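Diese Website verwendet Cookies, um die Nutzung zu verbessern. Mit dem Weiterlesen stimmen Sie der Verwendung zu. [Einstellungen] [Akzeptieren]

Laborbuch Ridix, Aufnahmen Behälter
23. März 2022
Eintrag: Anju V.
Mit dabei: Kamlesh, Şengül, nachmittags Catrin

Stand am Morgen: 183 brauchbare Durchgänge für »Deckel auf / Deckel zu« aus den letzten Sitzungen. Kamlesh hat gestern Abend noch die Durchgänge mit verlorener Spur aussortiert, die liegen jetzt im Ordner »fraglich« und zählen nicht mit. Ziel bleiben 864 bis Ende Mai, verteilt über alle Behälter auf der Liste. Mit dem jetzigen Tempo geht das auf, wenn wir nicht wieder zwei Tage an der Kalibrierung verlieren.

Kalibrierung
Zuerst die beiden Handgreifer gegeneinander eingemessen. Der linke hatte beim Schließen einen Versatz, der gestern noch nicht da war. Schraube an der Platte nachgezogen, neu gemessen, Versatz weg. Der rechte war in Ordnung. Bitte die Schraube ab jetzt vor jeder Sitzung prüfen, nicht erst, wenn die Kurven komisch aussehen. Den Wert für die Öffnungsweite habe ich in die Konfiguration eingetragen, die alte Datei heißt jetzt »_alt« und kann weg, sobald Shalini sie nicht mehr für den Vergleich braucht.

Zeitstempel: Die Kopfkamera läuft den Greifern weiterhin hinterher. Konstant, also korrigierbar. Kamlesh rechnet den Versatz beim Export heraus. Mir wäre lieber, wir würden ihn an der Quelle beheben, aber dafür müsste der Aufnahmerechner neu aufgesetzt werden, und das machen wir nicht mitten in der Serie.

Ablauf der Durchgänge
Haben uns noch einmal auf die Definition geeinigt, weil Şengül und ich unterschiedlich aufgenommen haben. Gilt ab heute:

Start mit beiden Greifern in der Luft, Backen offen, kurz stillhalten. Dann erst los. Die linke Hand sichert den Behälter, die rechte öffnet. Verschluss lösen, Deckel abheben, neben den Behälter legen, loslassen. Beide Greifer zurück in die Startlage, wieder stillhalten. Das Schließen ist ein eigener Durchgang und wird nicht angehängt.

Wer danebengreift, versucht es einmal neu und nimmt weiter auf. Diese Korrekturen wollen wir haben. Beim zweiten Fehlgriff abbrechen und als »abgebrochen« markieren. Nicht löschen! Catrin möchte sich die Abbrüche gesammelt ansehen, und beim letzten Mal fehlte die Hälfte.

Bei der Geschwindigkeit gehen die Meinungen auseinander. Kamlesh findet meine Durchgänge zu langsam und meint, das Modell übernimmt dann auch die Pausen. Kann sein. In der Auswertung der Mathur-Serie war es so, da stand der Arm nach dem Zugreifen jedes Mal still, bevor er anhob. Ich versuche, vor dem Griff weniger zu zögern. Schneller als vorher muss die Bewegung selbst aber nicht werden, sonst rutscht der Deckel weg.

Vormittag
Şengül hat mit der Brotdose angefangen, ich habe mitgeschrieben. Die ersten sieben Durchgänge sind unbrauchbar, der linke Greifer wurde nicht aufgezeichnet. Im Fenster sah alles normal aus, die Kurve stand aber einfach auf dem letzten Wert. Neu gestartet, danach lief es. Kamlesh baut eine Warnung ein, die anschlägt, wenn sich ein Kanal zu lange nicht ändert. Bis dahin vor dem ersten Durchgang beide Greifer einmal auf und zu und im Fenster nachsehen.

Danach ohne Unterbrechung bis zur Pause. Die Brotdose ist einfach, der Deckel sitzt locker, fast keine Fehlgriffe. Für das Training ist das eher zu glatt. Vorschlag von Şengül: die Dose stärker verdreht hinstellen und auch einmal nah an die Tischkante. Habe ich so in den Plan übernommen, die Startlagen werden jetzt vor der Sitzung ausgewürfelt und als Liste danebengelegt.

Annotation
Shalini hat die Texte zu den Durchgängen durchgesehen. Es gab drei verschiedene Formulierungen für dieselbe Handlung (»öffne die Box«, »Deckel abnehmen«, »Box aufmachen«). Das ist an sich erwünscht, nur war jede Formulierung an eine Person gebunden. Das Modell könnte daraus lernen, wer gerade aufnimmt, statt auf den Satz zu achten. Sie verteilt die Sätze jetzt zufällig und hat die alten Durchgänge entsprechend nachgezogen. Bitte nichts mehr von Hand in das Textfeld schreiben.

Offen ist noch, ob wir das Stillhalten am Anfang wegschneiden. Für die Synchronisation ist es praktisch, im Training wahrscheinlich eher schädlich. Erst einmal drinlassen und beim Export abschneiden, dann bleibt beides möglich.

Nachmittag

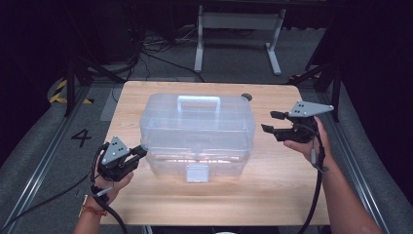 Transparente Behälter sind der Teil der Liste, vor dem wir uns bisher gedrückt haben. Das Musus-Modell aus dem Februar hat undurchsichtige Dosen ordentlich gegriffen und bei allem Durchsichtigen regelmäßig zu hoch angesetzt. Bei der Box von heute Nachmittag sieht man durch die Wände die Holzmaserung vom Tisch, da bleibt an Kontur nicht viel übrig. Am ehesten heben sich noch der Griffbogen auf dem Deckel und die kleine Lasche vorn ab, und die Lasche ist auch aus klarem Kunststoff. Ich habe die linke Hand deshalb tief angesetzt, neben der unteren linken Ecke, und bin mit der rechten von oben rechts gekommen. Catrin will, dass wir auch Durchgänge über den Griffbogen aufnehmen, also Box anheben und versetzen, ohne sie zu öffnen. Finde ich sinnvoll, muss aber eine eigene Aufgabe mit eigenem Namen werden.

Die Lasche macht erwartungsgemäß Ärger. Mit den breiten Backen komme ich schlecht darunter und drücke dann die ganze Box nach hinten. Besser geht es, wenn die linke Hand schon Kontakt hat, bevor die rechte überhaupt nach unten geht. Şengül hat es umgekehrt probiert, erst Lasche, dann sichern, und hatte deutlich mehr Abbrüche. Wir bleiben bei der ersten Reihenfolge.

Kabel: Das rechte hat sich zweimal an der Tischkante verhakt, beide Durchgänge als »fraglich« abgelegt. Mit etwas mehr Länge vor dem Start war Ruhe. Eine Kabelführung am Unterarm hatten wir schon einmal, die hat beim Drehen des Handgelenks gestört. Vielleicht mit Klettband weiter oben, am Ellenbogen.

Catrin hat gefragt, ob wir die Box zum Teil auch gefüllt aufnehmen. Meine Meinung: ja, aber erst wenn 100 leere Durchgänge sauber vorliegen. Mit Inhalt ändern sich Gewicht und Aussehen gleichzeitig, und dann wissen wir bei einem Fehler wieder nicht, woran es liegt. Sie war einverstanden, möchte aber, dass der Inhalt schon festgelegt wird. Vorschläge an Shalini.

Export und Sicherung
Daten vom Vormittag sind auf Carus, die vom Nachmittag laufen noch. Beim ersten Versuch war die Platte am Aufnahmerechner fast voll, der Ordner mit den Probeläufen vom Januar lag noch da. Verschoben, nicht gelöscht. Die Prüfsummen vom Vormittag stimmen.

Zu erledigen
- Warnung bei stehendem Kanal (Kamlesh)
- Schmalere Backen für die Lasche drucken, erst einmal nur ein Paar (Şengül)
- Aufgabe »anheben und versetzen« in der Liste anlegen, mit Sätzen (Shalini)
- Abbrüche gesammelt an Catrin schicken (ich)
- Startlagen für die klare Box auswürfeln, auch verdreht und nah an der Kante (ich)
- Klettband bestellen

Nachtrag, abends: Export vom Nachmittag ist durch. Ein Durchgang hat keine Kopfkamera, nur Greiferdaten – habe ihn als »fraglich« markiert. Kamlesh schaut morgen, ob das mit dem Neustart zusammenhängt. Die neuen Durchgänge sind noch nicht durchgesehen und stehen deshalb auch noch nicht in der Gesamtzahl.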